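Bread box

A bread box (also bread bin) is a container for keeping bread and other baked goods in the kitchen. It usually stands on the counter or on the table, near the toaster, so that the bread can be taken and toasted in the same place.

Construction

Older boxes were made of wood, tin or enameled steel and had a lid or a rolling door. A later group is the open bread box, in which a wire basket is joined with wooden panels. The wire lets the air pass, and the wood gives the box its shape. The open type has no lid, and for this reason the bread in it dries faster, but mold comes more slowly than in a closed box. A common household size is 32 cm long.

Use

Bread with a hard crust keeps well in a box for two or three days. Soft sliced bread is often left in its bag. Sweet buns and filled pastries are normally put on a separate plate, because their glaze sticks to the bread. Bread which has become dry can still be used for toast. Crumbs should be removed every week, and the wooden parts are wiped with a cloth and not left in water.

Regional forms

In Jandholm the open box was sold at the September market, and the local workshop Fernex made it in 4 sizes. Gaetano Santoro, who collected household objects of the town, described 100 boxes in his catalog. Xiuying Qin later added notes on the wire patterns. Both authors count the basket with wooden sides as a separate type.

See also: Toaster, Bread knife, Pantry

This page was last edited on January 2, 2021. 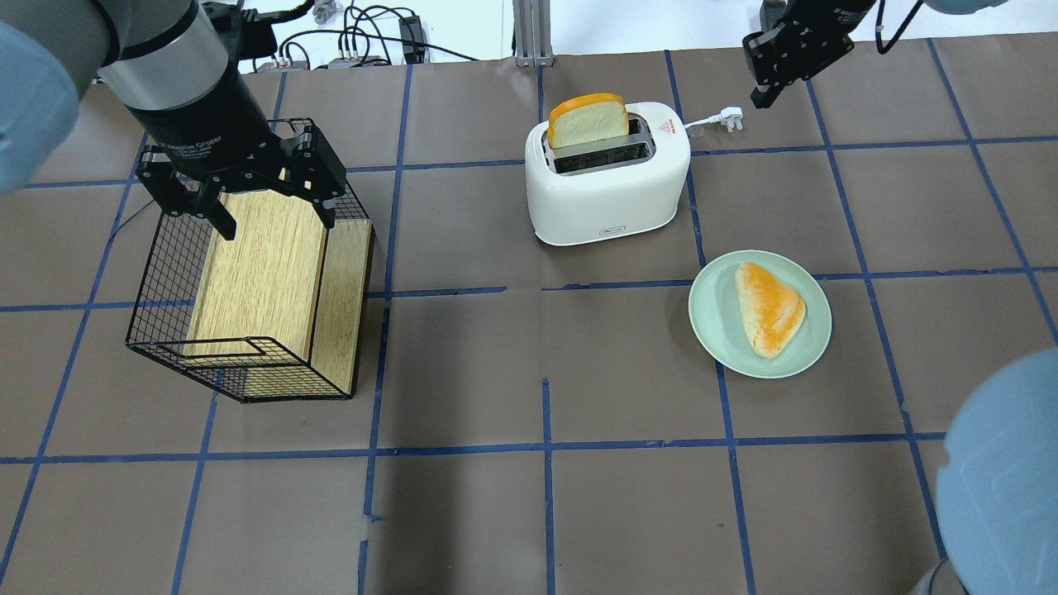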